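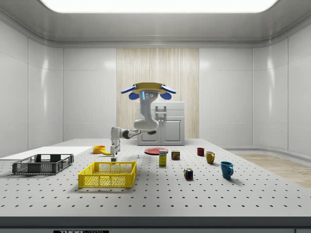 Home
Explore
Threads
Log in
Sign up

We use cookies to keep things running and to remember your settings. Accept all / Manage choices

ok so I've been trying to learn the tenor part for our November concert and I have opinions. thread, I guess

1/ background: I joined the Dretirbridge community choir in spring after not singing in front of another human since eighth grade. there was no audition. there was a form, and the form asked if I could read music and I wrote "kind of"

2/ I can't read music. I can tell when the dots go up and when they go down. that gets you through maybe a page and a half of a folk song and then somebody flips to the one with five flats

3/ Aileen Tolentino (she directs us, tiny woman, terrifying left hand) put me with the tenors because we had two of them and one was moving to Watkins. I'm an alto. or I was! I still don't totally know what I am

4/ the thing about singing tenor when you're a low alto is that most of it sits fine and then every so often there's a low C just lying there on the page and you open your mouth and air comes out. Aileen says mouth it and look pleasant

5/ anyway the big piece this time is 41 pages. forty-one! I printed it at the library and the lady at the desk asked if it was my thesis

6/ how I've been learning it, for anyone else in the same boat: I play my line on my phone keyboard app one bar at a time, record myself, then listen back in the car. the recordings are horrible. I let my sister hear one and she asked if I was ok

7/ I tried the practice tracks first. they have your part loud in one ear and everybody else quiet in the other. great idea, except whoever sang the tenor line on ours breathes in the wrong places and now so do I. Aileen stopped the whole room over it. "who taught you to breathe before 'morning'" - a man on the internet did, Aileen

8/ Yutong Lei stands next to me and is the reason I get any entrances right. she hums my note before I need it, really quietly, without moving her face. I asked how she does it and she said she just hears where it's going. cool cool cool. must be nice

9/ she also marks up her score like a crime board. arrows, circles, little eyeglasses that mean LOOK UP. I copied all her markings one night and half of them turned out to be for soprano. there's an eyeglasses on page 12 where I'm not even singing, and I look up every time now

10/ things that have really helped, in no order: speaking the words in rhythm before you sing anything. I fought this for weeks because I felt silly. it fixed the fast section in two nights

11/ also starting at the end. I always know the first three pages of everything perfectly and the last ten not at all, so I've been learning it backwards. last page first, then the last two, and so on. it means you're always singing toward something you know better. got that from a piano teacher's blog years ago and never used it

12/ also water. boring but yes. and no cheese before rehearsal, which hurts, since rehearsal is at 7 and my dinner is often just cheese

13/ things that haven't helped: honey straight off the spoon, a scarf, watching videos of a really good college choir doing the same piece at nearly double our speed

14/ someone asked me what the concert's like. it's in the old Vuvard hall, the one with the radiators that knock. last year (I was in the audience) one went off in the middle of the quiet piece and the basses came in early because they thought it was their cue. I clapped really hard for them

15/ the hall holds some 20 rows and we usually fill the front half. lots of grandparents. one guy brings binoculars, and I respect it

16/ the 2 solos went to people who deserve them and I'm only telling you I put my name down so you'll be proud of me. I sang eight bars at the tryout, went sharp on six of them, and sat back down. my ears were hot for an hour. would do it again though??

17/ I wasn't ready for how tired you get. I thought I'd be standing around going laaa. I come home and my back hurts and I'm starving and wide awake till one in the morning with the alto line - not even my line - going around and around

18/ and then some nights it locks. we had it last week in the slow part, page 30 I think, where all four parts land on the same chord after being a mess for ages. you feel it in your teeth. Aileen didn't say anything, she just kept her hand up way longer than written and let us hang there

19/ then a bass coughed. but still

20/ where I am now: pages 25 to 41 solid, 1 to 10 solid, the middle is soup. page 17 has a key change that I get through by staring at Yutong and hoping

21/ replying to a few people here. yes you can join if you can't read music, most of these groups just want bodies who show up. no we don't wear robes, it's all black with "a touch of green," and I've spent way too long looking at green scarves

22/ to whoever asked about folders: get the kind with the elastic strings down the spine. mine is a plain binder and the rings snap when I turn a page and everyone knows it's me

23/ Aven, if you're reading this, you still have my pitch pipe

24/ ok going to go sing page 17 into a pillow, my neighbors have been really nice so far and I'd like to keep it that way

25/ oh and if you're local, tickets are at the door and kids get in free. there are cookies after. I'm on lemon bars

Get the best threads in your inbox every week. Enter your email to subscribe.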